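Robots in Sotby!

I spent a happy afternoon at the Hassanpour open day in December, and I'm still going on about it. Marjan Shahbazi let three of us have a go with the hand-held gripper – you squeeze, the fingers close, and you feel clumsy for a good while. Mehrangiz was far better at it than me (she sews, so cloth doesn't scare her).

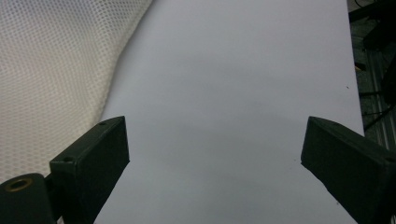

Filed under: Days out, Robots

White mesh fabric next to a plain white surface, fingers open. I could have stayed until closing!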